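Does a dish rack need a philosophy?

Efa Powell has written a short guide to washing up for small apartments, and I went to see her expecting to be annoyed. She calls her method Cronin, after the street where she rented her first kitchen. It has 9 rules. I asked why anyone would need the first one.

"People run out of counter and blame the apartment," she said. "Usually they own a rack and keep everything next to it."

I said that sounded like something you could put on a fridge magnet. She didn't laugh. Her claim is that a household following the rules saves 18 minutes a day, a number she got by timing herself in November. Herself and one neighbor, she admitted when I pushed.

Erick Mabula, who sells secondhand kitchenware and lent her some of it, isn't convinced either. "I dry with a towel," he told me. "It takes me no time. Then I put the thing in the cupboard."

Powell's answer is that towels are dirty. Mabula's answer is that you can wash a towel.

Where she had me listening was on plastic. She wants cups and bowls racked last, on the outside, with plates going in first between the tines.
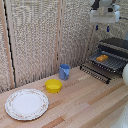
"A plate has one place it can go," she said. "A cup can go anywhere, so it always ends up in the plate's place."

Fair enough, though I can't see that taking up a chapter. The guide costs $22. I asked what a reader gets for that beyond common sense.

"Common sense in the right order," she said, and offered me the chapter on pans. I took it home and haven't opened it.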